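Zwischenstand zum Spendenlauf für das Moor bei Gramholm

Nach dem Eintrag vom Mai kamen mehrere Fragen zur Abwicklung, deshalb etwas ausführlicher. Gelaufen wird auf dem Rundweg ab dem Parkplatz Britier, 5 Kilometer pro Runde, Start um acht Uhr. Wer mitmacht, sucht sich selbst Geldgeber, die pro Runde einen Betrag zusagen. Die Zusagen trage ich in eine Tabelle ein, abgerechnet wird nach dem Lauf per Überweisung.

Bisher stehen 64 Anmeldungen in der Liste. Ein Startgeld gibt es nicht. Die Strecke ist bis zum Abzweig Riviere geschottert, danach folgt Bohlenweg. Überholen ist dort nur an den Ausweichstellen möglich, weshalb wir in Gruppen mit Abstand starten.
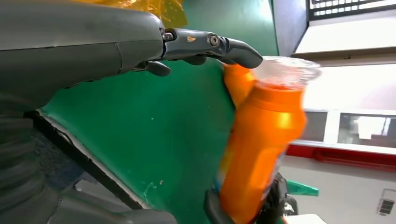

Kategorie: Naturschutz und Ehrenamt

Das Geld geht an die Initz, die im Moor alte Entwässerungsgräben verschließt. Ein Stau aus Lärchenbohlen kostet dort bis zu 800 Euro, Material und Transport eingerechnet. Die Arbeitszeit wird nicht berechnet. Gebaut wird erst im Herbst, nach der Brutzeit — vorher darf die Fläche nicht betreten werden.

Noch offen ist die Wasserstelle. Der Hahn am Parkplatz liefert zu wenig Druck, ich kläre gerade, ob wir Kanister hinstellen. Becher bitte selbst mitbringen. Spendenbescheinigungen stellt die Initz ab 30 Euro von sich aus aus, darunter nur auf Anfrage. Dafür brauche ich die vollständige Postanschrift, eine Mailadresse genügt nicht.

Nachmeldungen nehme ich bis Ende Juni an.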